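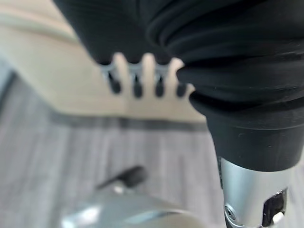

Triltska open day – worth the drive?

doltell_dave
Went in August. The arm wears a black pleated sleeve, like an accordion in mourning. It did its job at a pace my nan would call leisurely. Queue was grim.

nilsuwan
Slow is the point, they had the public stood there. I liked it. Ours at Endum goes quicker and you can't get near it.

pleatfan700
Disagree. I drove 100 miles and got four minutes plus a leaflet.

doltell_dave
You got a leaflet?

nilsuwan
Get there before 0900 next time – the first demo is the long one.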